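**Progress report, second period: two-arm cell, upkeep and set-up**
Prepared for Grandico by Till Brinkmann, Ekiveck workshop

Dear Torben Ackermann,

In this report I write mostly about the care of the cell, as you asked after the first period. The task programs are in the report from Rella and I do not repeat them.

**Work finished**

In March we had 28 stops of the cell. Most of them came from the left arm, and always when the wrist was turned far. We changed the wrist cable for a longer one and fixed it again along the upper link with softer ties. After this change we ran 100 cycles with the left arm and had 2 stops, both from a cup which was placed too far away by the operator.

The bolts under both bases were checked with the torque key. One bolt on the right base was loose and is now tightened and marked with paint. We also wrote a short start-up list, which hangs at the door.

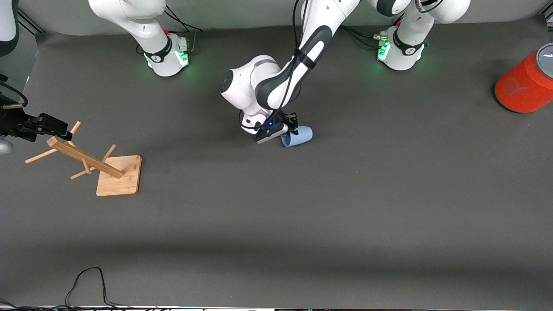
The gripper fingers are still my biggest worry for the next period. The pads become smooth after some weeks and then a light object can turn in the grip. For our daily check we use the cup and the wooden mug stand, as the left gripper must hold the cup on its side above the surface while the right gripper waits near the stand. The four pegs go out at different angles, so a small error of the arm position is quickly noticed when we hang a cup. I propose to change the pads on a fixed date every month and not only when somebody sees a problem.

**Work still open**

- The calibration of the right arm to the table must be repeated. We did it before the bolt was tightened, so I do not trust the old values.
- The cables behind the bases are not yet labelled. The labels are ordered from Fröhlich.
- The spare gripper was returned to us without its screws. We have asked for a new set.

**Budget**

The cable and the ties were paid from the repair line. For the monthly pads I would like to move a small part of the travel money, and I need your written approval for this. The colour-coded labels are already included in the first order.

**Next period**

We start with the calibration, which needs 4 hours with the cell out of use. Rella prefers that we do it in the morning, and this is fine for us. After that I will repeat the 100 cycles with both arms and send you the table of stops with the next report.

With kind regards,
Till Brinkmann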